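Ticket: Laundry unload policy leaves small items behind in the drum
Project: Plorau (two-arm household manipulation)
Opened by: Marcelle Besnard
Component: policy / wrist view conditioning
Status: Resolved, follow-up open

Summary

The unload policy treats the job as done while there is still cloth in the washer. It happens mostly with small pieces that have settled on the lower inner curve of the drum, close to the gasket. Large items come out fine. The arms go to the basket, release, and then move on to closing the door as if everything had been picked up.

Steps to reproduce

1. Load the front loader with a mixed set, at least one small item in it.
2. Basket on the floor in front of the machine.
3. Run the unload checkpoint from the January training run, default settings.
4. Watch the stage estimate in the log. It flips from "reach" to "finish" too early.

Expected: the policy stays in the reach stage until the drum is empty.
Seen: 80 rollouts, and the early flip is by far the most common way to fail. Dropped cloth is a distant second.

First comment, Marcelle

I went through the wrist view for the bad rollouts and I think I see it. When the gripper is backed off and angled down, the drum mouth takes up the middle of the view and the cloth sits right at the bottom lip of it. After we downsample, a small item there is only a smear of pixels. A red one survives pretty well. White cloth against shiny steel just melts away. Look at how low the pieces sit when the door is open:
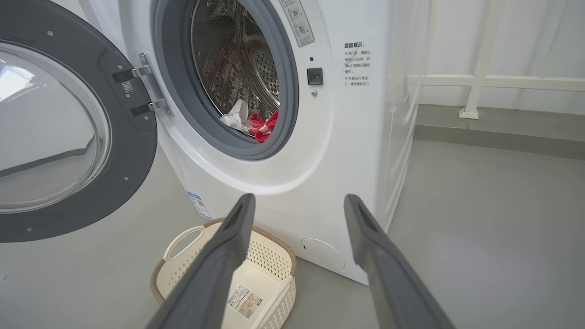
My guess was that the stage head had learned a shortcut. In most of our 400 demonstrations the operator takes the biggest item first, and by the time the last one is out, the arm has already started swinging toward the basket. So the head can score very well in training by watching arm motion alone. It never needs to look in the drum. I love this kind of bug, it's so reasonable from the network's point of view!

Things I tried first:

- Higher wrist resolution. Helped a little with white items, no change in the early flip. Inference also got slow enough to make the arms hesitate.
- More weight on the head view. No good. From up there you see the glass and a lot of overhead glare, and with the door open you can't see the bottom of the drum at all.
- Longer history window. Made it worse, which fits the arm motion theory. More history means more motion to lean on.
- Fixed exposure on the wrist camera. Kept this one anyway, the perforated steel looks much more consistent from run to run.

Reply from the Vundby side (perception)

We see something similar on the dishwasher task. Try masking the joint states for the stage head only. The action head still gets everything. It's a small change and you can fine-tune from your current checkpoint.

Marcelle

Did that this afternoon. Masked proprioception on the stage head, left the action head alone, fine-tuned overnight. I also added one more label to the demos, a yes/no for "cloth still in drum," marked at the moment the gripper leaves the opening. Labeling went faster than I feared. The operators had a habit of pausing there, so the moment is easy to find on the timeline.

The stage estimate is so much calmer now. It used to chatter between two stages every time the arm turned, and now it holds flat until the gripper comes out of the drum, then makes one clean decision. I ran the same 80 starting layouts again and had 4 early flips in the whole set. All 4 were with white cloth pushed up behind the gasket, where I have trouble finding it myself on the wrist view.
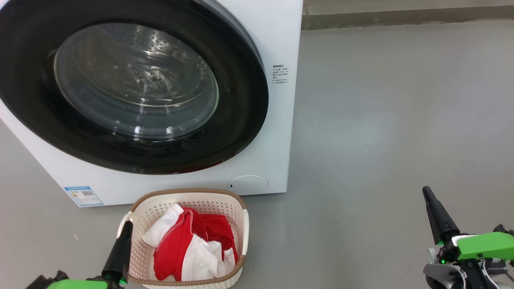 Head view, door closed, red and white pieces in the basket between the two grippers.

One more note for whoever picks up the follow-up. The yes/no label also works as a trigger for a second look. If the probability lands near the middle, the arm goes back to the opening and tilts down before deciding. I only tested this by hand with 2 layouts, so please don't quote it as a result yet, but it felt really promising and it costs very little time per run.

Question from Prokopenko integration

Does this need new data collection on our machines, or can we take the weights as they are? Our washer has a smaller door and a darker gasket.

Marcelle

I'd start with the weights as they are and check the stage log before touching anything else. If it holds flat and then steps once, you're in good shape. If it chatters, check that the mask is really on. There's a config flag for it and it defaults to off in the older branch (I lost an hour to that). The basket shouldn't matter much, but keep it in front of the machine like in our demos, the release pose is still picky about that.

Changes merged

- stage head: joint states masked, flag on by default
- labels: "cloth still in drum" added to the demo set
- wrist camera: exposure fixed
- logging: stage probability written at every step

Still open

- white cloth behind the gasket
- second look behavior, needs a proper test
- same fix on the dishwasher task, assigned to Casonness

Leaving the ticket linked to the Casonness one so the stage plots stay together. If anybody wants the before and after logs, they're in the shared folder under the checkpoint name.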